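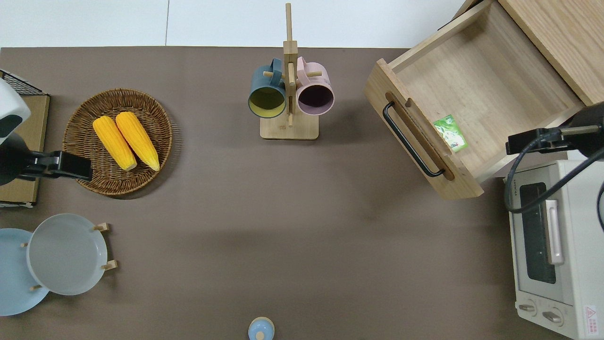
Kibet Koech says let it auto-renew and stop fretting, every insurer puts it up in the second year and you'll only waste a weekend on hold. Maybe. But mine has gone up to 477 and I've not claimed for anything, so I'd like to know if it's worth a fight before I give in.

Posted by Kasia in Home and bills

Contents and buildings renewal up again - haggle or move?

Sorry this is a bit rushed, on my lunch. Buildings and contents together, with Flunurance. Terraced house, ordinary stuff in it, nothing fancy, one decent bike. No claims. Renewal letter came last night and it's 477 for the year. Braline are quoting me 448 online for what looks like the same thing but I dont trust "looks like". Excess is different for a start, and I can't find anywhere on the Braline page what they do about leaks.

Things I want to know:

Does ringing up still work or is that an old wives tale now?
If I move, do I have to cancel the old one or does it just stop?
There was a small leak under the sink 18 months ago. Fixed it myself, never claimed, never even rang them. Do I have to tell the new lot? That's the bit keeping me up.
And is accidental damage worth having? It's extra with both of them.

Renewal is in November so there's a bit of time but not loads. Ta.

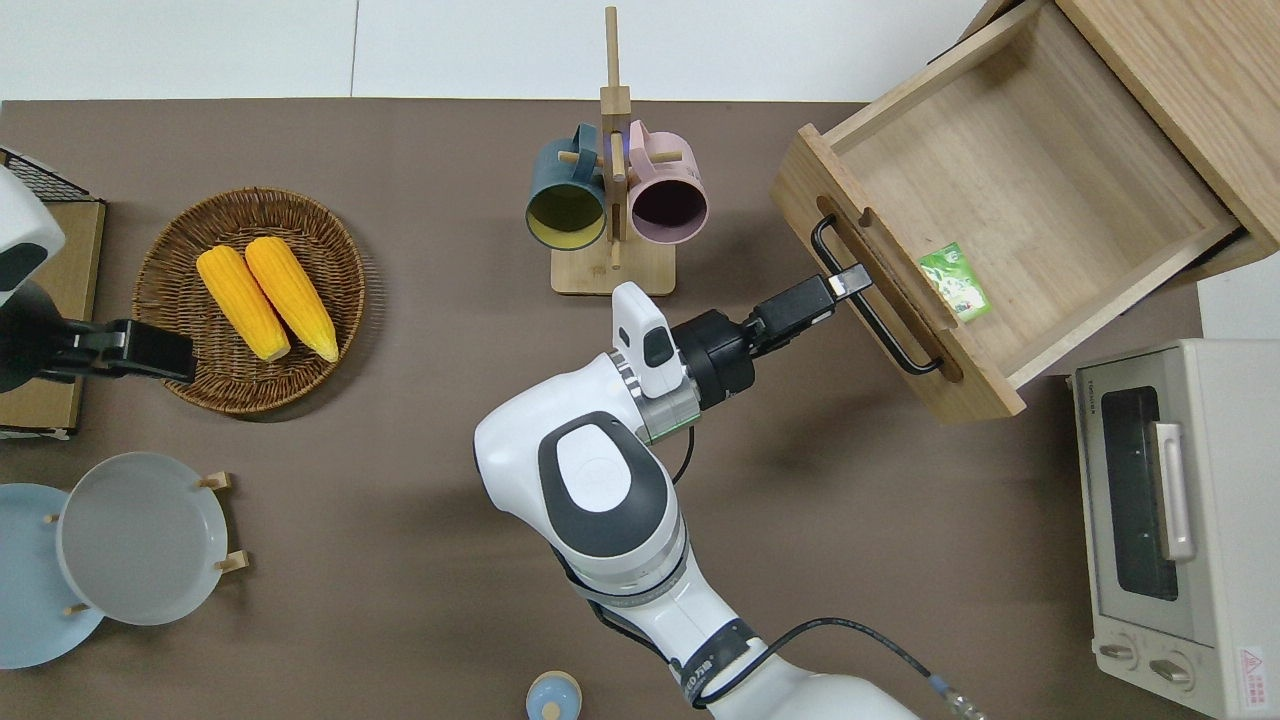 Njål Strand

Ring them. Still works, or it did for me in the spring. Have the other quote open in front of you and ask for the department that deals with people leaving, don't argue with whoever picks up first. Be nice. Took me one call and a lot of hold music.

On cancelling - check if you're on auto-renewal. If you are it will NOT just stop, they'll take the money and then you've got two policies and a mess to sort out. Tell them in writing, or in the chat if they have one, and save a copy.

If you do miss it you normally get 14 days to change your mind after it renews, but they can keep a bit for the days you were covered and sometimes a fee on top. Read the letter, it'll say.

No idea about the leak. I'd mention it I suppose.

Hollis

Agree with the above about ringing but I wouldn't start there. Don't compare the prices yet, you're not comparing the same thing. Do it in this order, it's dull but it's one evening:

1. Get both policy booklets, the long ones, not the summary sheet. Look up "escape of water" in each. That's the leak bit. It nearly always has its own excess and it's often much higher than the main one. A saving of 29 quid a year is nothing if the water excess is a few hundred more.

2. Go through the house and work out what it would cost to replace the contents as new. Do the kitchen properly. People put in the telly and the sofa and forget that plates, pans, food and everything in the drawers is contents as well. Write it down as you go, room by room, and take photos while you're at it. Rough is fine but don't guess one big number off the top of your head. If you're under insured they can cut the payout, even on a small claim.

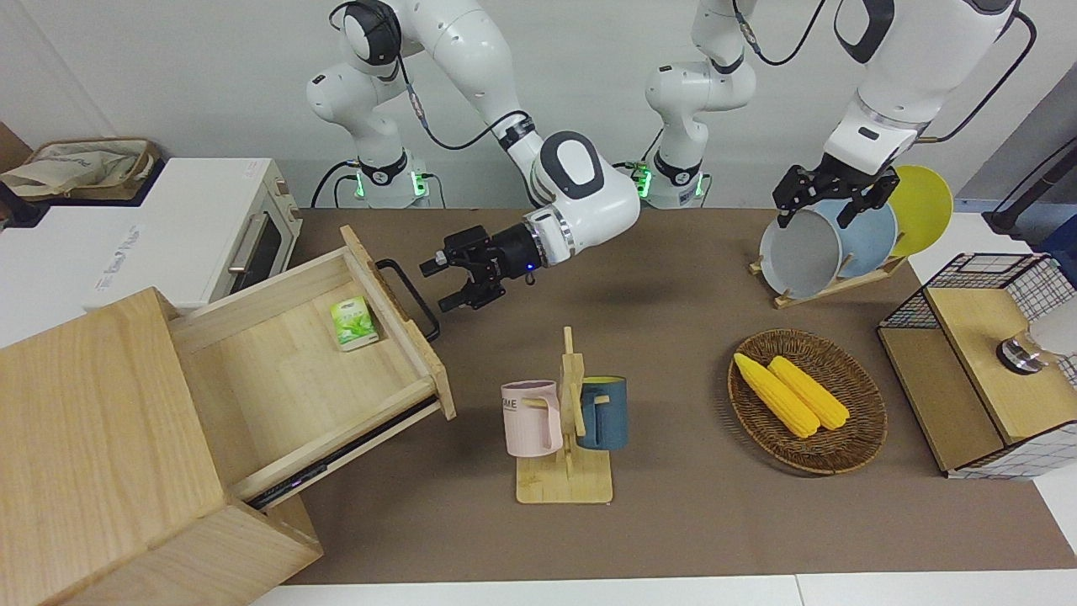 3. Check the single item limit. Your bike may well be over it. If so it needs listing by name, and check it's covered away from home too, on some policies it's only covered in the house.

4. Now the leak. Read the exact question on the form. Some ask about claims only. Some ask about "claims or losses, whether or not you claimed", and if it's that one then yes, you have to say. Answer what they ask, truthfully. A small one you fixed yourself may not change the price at all. Leaving it off can sink a claim later, even one about something else. If the wording isn't clear ask them, and get the reply by email.

5. Accidental damage. Depends on you. Kids, pets, a habit of painting near carpets - probably yes. Otherwise I'd want to see what the excess is first. I paid for it for years and the only thing I ever broke came in under the excess.

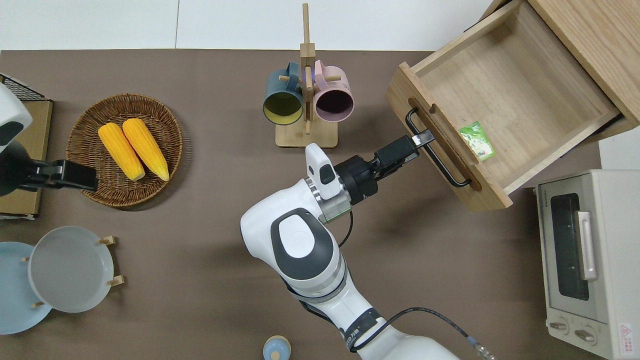
Then, once you've got all that on one sheet of paper, do the phone call. You can say exactly what you want matched, and they can't fob you off with a cheaper price that has half the cover taken out. Don't ring on a Monday, everyone does.

Oh and if you pay monthly look at the total for the year, there's usually interest on it. That might be part of your 477.

Kasia

Thank you both, very helpful. Just had a look and I am on auto renewal, didnt know that! And the Braline form does say "whether or not you claimed" so I'll be owning up to the sink. Doing the list on Sunday. Hollis, is the bike thing what I paid for it or what it'd cost now?

Hollis

What it'd cost now, if the policy is new for old. Most are. Check the booklet though, clothes and bedding sometimes get treated differently.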